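Last updated 12/2/24

Section 14 of the Plondska handling standard said that a gripper approaching an open container must stop short of the front wall, fingers closed, and hold there until the container was confirmed. It did not say who confirmed it. Seren Dafis had written the section in May and had considered that point obvious.

"It stops," Catrin Mostyn said. "It stops every time. Then it waits 70 seconds and goes to fault."

"Waiting for what?"

"For confirmation. Harries reads the clause as operator confirmation. Skirkolano reads it as sensor confirmation. The cell has both their modules in it, and each one defers to the other."

Seren opened the log for cell 184 and went to the last fault.

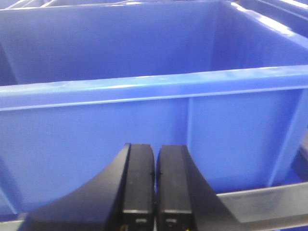
The clause was one sentence long, and she read it aloud twice. On the second reading she heard the passive verb. The cell had met every condition she had set down. The two black fingers stood upright in front of the blue wall, their tops a little lower than the rim, with a narrow gap between them. She could find no fault with the position. The bin appeared empty, and the standard had no instruction for that either.

"What does Miltetti do?" she asked.

"They ignore section 14."

"And their fault rate?"

"Zero. They also have no record of what was in the bin."

Seren began a revision. The controller shall confirm the container. If the container is empty, the controller shall record it as empty and withdraw the gripper. She deleted "withdraw" and put "raise," then restored "withdraw" and added a minimum distance.

"It has to go to all the sites," Catrin said. "That's 3000 cells."

"Then they'll want a comment period."

"They'll want to know who confirms the comments."

Seren scrolled up to section 2, where comments were covered. Comments shall be reviewed, it said. She moved the cursor to the end of the line and started typing her own name.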